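Does a standing charge change if the pipeline operator gets sanctioned?

urkon_flat21
Bit confused here. We're on a fixed gas deal with Trusteo, taken out in August, and now there's all this in the news about sanctions on the firms building the Roranau pipeline. Letter from Trusteo says "supply conditions may be reviewed". Can they put my price up half way through a fix? Account's in credit, no arrears. Also does the standing charge count as part of the fix or is that seperate? Rang twice, gave up on hold.

Lakatos_lane
Short answer no. Fixed means fixed, unit rate and standing charge both, till the end date on your contract. Sanctions on the pipe-laying ships hit the people who own the ships, not you. Wholesale prices may jump about but that's Trusteo's problem untill you renew.

Check the tariff page of your contract though. Mine was page 4, small print at the bottom. Look for the words "variable element". If it's there, ring them. If not, ignore the letter, everyone on our road in Urkonness got the same one.

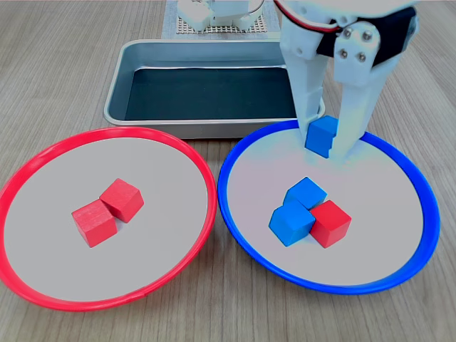
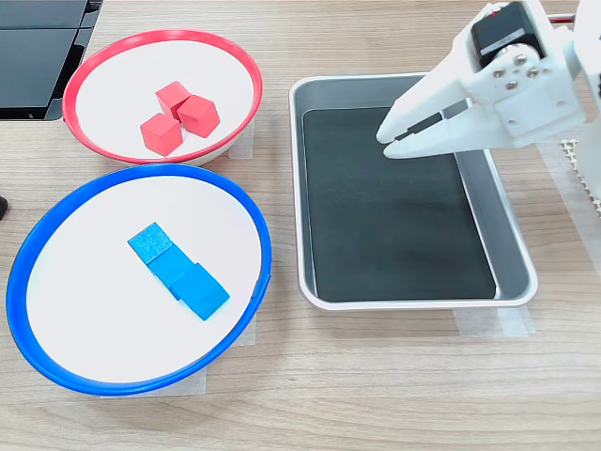

Couple more things. Take a meter reading now, write the date next to it and send it in. Mine was 3062 when the letter came and 3544 at the last bill, so if they'd estimated I'd have had something to argue with. And don't let them talk you into a new deal on the phone, ask for it in writing and sleep on it.

gasman_retd
Mostly right above but not the whole story. If Trusteo goes bust you get moved to another supplier and the fix usually dies with it. Happened to me with my old lot, took over 21 days to sort. Credit came across ok in the end.

As for the sanctions, all politics. The pipe's half laid and they'll finish it or they won't. Wouldn't switch over it. Exit fee probably costs more than you'd save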